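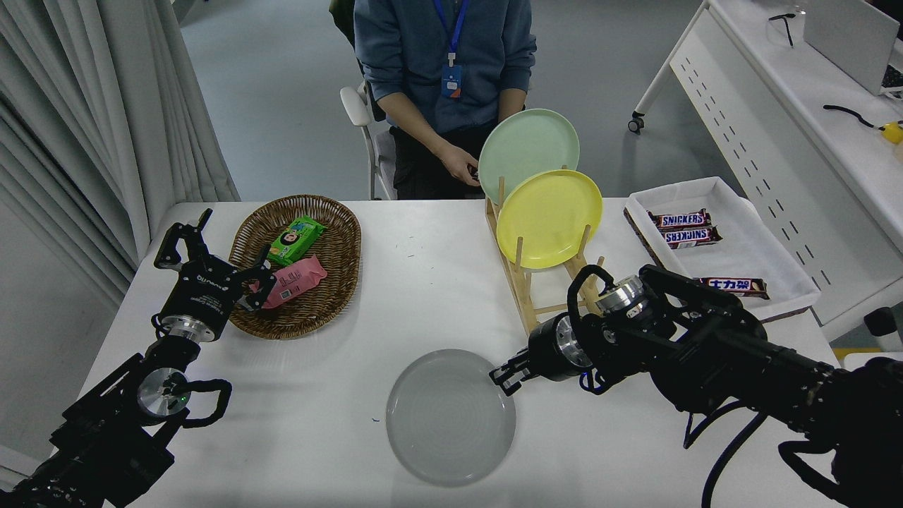 Darnar After-School Snack and Supper Program
Progress report to the Poulain Fund, May 3, 2026

Dear friends at the Fund,

It has been a good, busy spring, and I hardly know where to begin! We served 3141 snacks this term against a budgeted 3380, the gap being mostly the week the school boiler gave out and everybody was sent home early. Attendance has settled at around 31 children a day, and nine families now stay for the Thursday supper (they bring grandparents, too, which we love).

The fruit order is still our headache. Julico raised its delivery charge in March, so I have asked Illov for a price and hope to have it shortly. Spending is otherwise on track, and the second payment can come in August as we agreed.

With warm thanks,
Hildegard Eichhorn
Program Coordinator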